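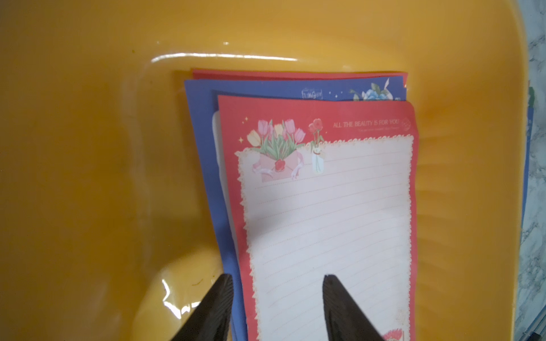
Red and blue letter paper in a yellow basin

Print this page | E-mail this page

Cerovix Freestanding Batting Net

The Cerovix is a single-lane batting net for clubs and schools that don't have a permanent cage. It encloses the striker's end on both sides and at the back, with a roof panel over the crease. The bowler's end is left open. It can be used on turf, on artificial wickets and on indoor sports floors.

Frame

The frame is made of galvanized steel tube with push-fit corner joints and spring buttons. No tools are needed for normal assembly. Each bay is 16 feet long. Bays are sold singly and joined with a shared upright, so a second bay adds one set of poles and one net section and does not duplicate the front frame. The maximum supported run is 3 bays. Longer runs sag at the roofline and are not covered by the warranty.

One bay weighs 33 pounds without ground anchors. Poles are color-banded at the ends: red for uprights, blue for roof rails, plain for the base. Earlier frames had no bands on the base rails or the roof rails, and parts from the two versions can be mixed provided the corner joints are the current type.

Netting

The net is knotted polyethylene with a 2-inch mesh, which stops a standard cricket ball and a junior ball. It will not stop a golf ball or the smaller reaction balls used in fielding drills. The lower edge has a weighted skirt that lies on the ground, inside the base rail. Fit the skirt on the inside - if it is fitted outside, driven balls run under the rail and out of the lane.

The net clips to the frame with molded hooks. Start at the rear corners and work forward. Leave slack in the side panels. A net pulled tight throws the ball back at the batter and wears faster at the hooks.

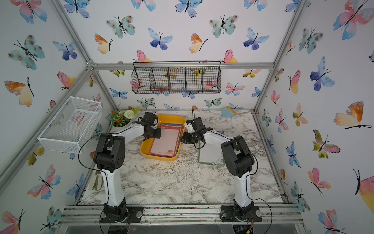
Worn hooks can be replaced one at a time, and a bag of spares is packed with each bay. Small tears should be tied off with repair twine before the next session. Tears at the roof seam need a new panel, ordered under the Agyeman parts list by frame type.

Anchoring

Steel pegs are supplied for turf. Hard floors need sandbags, sold separately, with one at the foot of every upright. The frame must not be left standing unattended outdoors with the net attached. Take the net down in high wind even when the frame is pegged.

Storage

Dry the net before packing it. The carry bag holds the poles for one bay; the net has its own sack. Keep both away from fuel, line-marking paint and rodents.

Supply

The Cerovix is made by Pesus and sold through the Balport warehouse. Orders for more than one bay ship as separate parcels and may arrive on different days. The warehouse does not ship during the August stock count. Stumps, matting and balls are not included.

For club and school pricing, contact Amerley Acheampong. For replacement parts and warranty claims, contact Mawuli Bawa and state the frame type, which is stamped on the left rear upright below the first button hole.

Print this page | E-mail this page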